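**Kendden Rural Surgical Interest Group – April bits and pieces**

Quick one this month, written between shifts, sorry in advance for spelling.

First up, the move. We're out of the old tute room at Kendden and into the annexe at Plakthorpe from now on. Bigger, better lights, sinks that work. Parking is the catch. The front car park is staff only before 5 pm and they do ticket, ask Inmaculada. Go round the back past the bottle shop, gravel lot, free all day. Walk up the ramp, second door. If it's locked ring the bell and wait, the bell rings in the kitchen and someone has to come from there.

Travel money. We got the grant – $600 for the year. Small but it's ours. Committee had a chat and it's going on fuel for people coming in from the outer placements, so Broladholm and anything further out. Max $60 a head per trip, keep your reciept, photo is fine. Send it to Yolotzin Gallegos and NOT to the group inbox, where things go to die. She's paying them in batches at the end of the month. If you carpool, one claim per car please. Drivers, claim it yourself and don't make your passengers chase it.

Placements talk. Inmaculada Tejada came back from her rotation at Broladholm and gave us an hour on it last month. Great night, biggest turnout so far. Main points for those who missed it:

- Accommodation is fine, bring your own pillow and a fan
- Supermarket shuts early, stock up on the way in
- You will be in theatre a lot more than in the city. Small list, few students, so you get to scrub in
- Read up on hernias and skin before you go
- Introduce yourself to the theatre nurses on day one. Name on your cap. Know your glove size
- No phone reception past the river, download your maps

She said the long drive is the worst of it (400 km each way for her) and the best was being known by name by the end of the first week. Her slides are in the shared folder under Sampaio, don't ask, that's what the folder got called and now we're stuck with it.

Somebody asked about on call. Yes you can opt in, no it isn't marked. Talk to your supervisor early, the roster goes up well ahead.

Library. We have two copies of the basic techniques book and both are out. Whoever has them, the loan was for a fortnight. There is a queue.

Still after a secretary. Job is minutes, room bookings and this newsletter, so if you can spell you're already ahead. No experience needed. Colour printing is covered. Talk to Yolotzin or just put your hand up at the next meeting.

Skills nights carry on as usual, 6 pm start, interrupted stitches and knots again for the new people, something harder down the far end for everyone else. Closed shoes. Hair back. Bring your own needle holder if you've got one you like – the shared ones are getting pretty tired. Sharps go in the yellow tub and no where else, I shouldn't have to write that but I am. 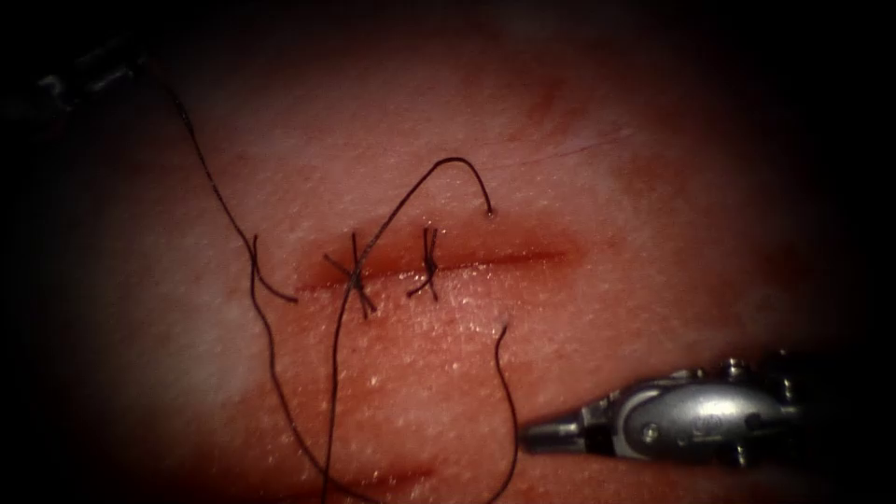 Dinner afterwards at the pub over the road, kitchen closes at 8.30 so order before you sit down. Tell Inmaculada if you're a vego, she's doing the booking.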